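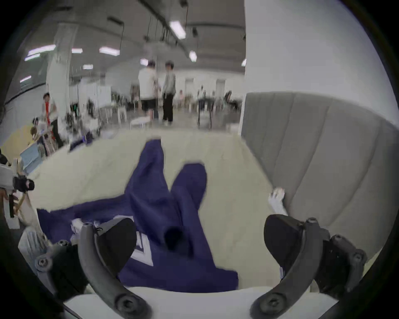 4.3 Checking a garment recording in Andix

Run this check before you pass a recording to the Rizk training tool. You need Andix 7 or later and a finished calibration file for each gripper.

1. Open the recording and select Streams. The left and right gripper cameras must both be listed.

2. Select Align. Andix matches the two streams by timestamp. An offset of 6 ms or less is accepted. If the offset is larger, run Clock Sync (section 3.2) and record again.

3. Open the Pose tab and play the track at normal speed. The line should be smooth. A jump means the tracker lost its position - usually when cloth covered most of the view.
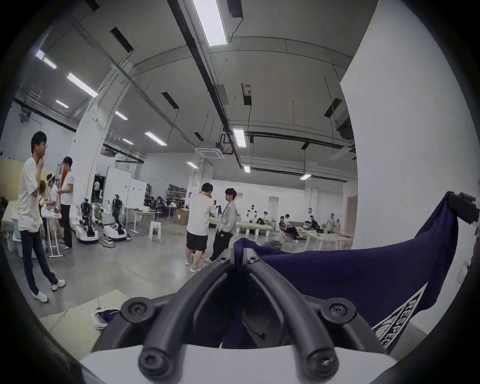 Figure 4-2. Gripper camera view with dark fabric in the right half of the foreground.

4. Mark any jump as a gap. Gaps shorter than 400 ms are filled automatically. Split the recording at longer ones.

5. Select Mask > Background. The pose tracker uses fixed points such as pillars and ceiling lights. Exclude people and hanging fabric.

6. Select Export and choose the Rizk format.

Note: Printed lettering on a garment can be picked up as fixed points. Draw the mask over it by hand if the automatic mask misses it.

Caution: Do not rename files after export. Rizk reads the gripper side from the file name, and a wrong side will swap the left and right actions in training.

Rostmont software guide, revised 12/1/22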